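9/26/22

Right, thread on moving from a cheap phone contract to SIM only, as three of you asked me in July and I said I'd write it up and then didn't (sorry!!)

I was with Drevier for years. Paying 40 quid a month for a handset I'd already paid off. Yes I know. They don't stop charging you, you have to ring up.

So I rang up. 40 minutes on hold, same pan pipe song the whole way. Man on the other end was lovely though and I'm not having a word said against him

First he offered me a "loyalty bundle" with Zasach TV in it. I don't watch enough telly for that. Said no thanks and asked for the code to keep my number. Took a bit of asking

You can get the code by text as well, if your network does it. Mine came through while I was making tea

Went with Trurkel in the end. 14 quid, rolling month, loads of data, and signal in my kitchen is the same as before (bad, but the same bad)

The number moved over the next working day. I had no service from breakfast till a bit after lunch, so don't book it for a day you're waiting in for the boiler like I did

Oh and check your old voicemails first! I lost the lot and there was one from my nan I'd have liked to keep

Anyway did most of the form filling in the Michailidis cafe by the station, two flat whites and a cheese scone down 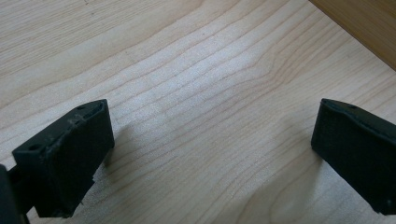
pale wood, lovely swirly grain

If you're still under contract there'll be a leaving fee, so look at your end date before you ring. It's on the bill, second page on mine, tiny writing

Will report back when the first bill lands x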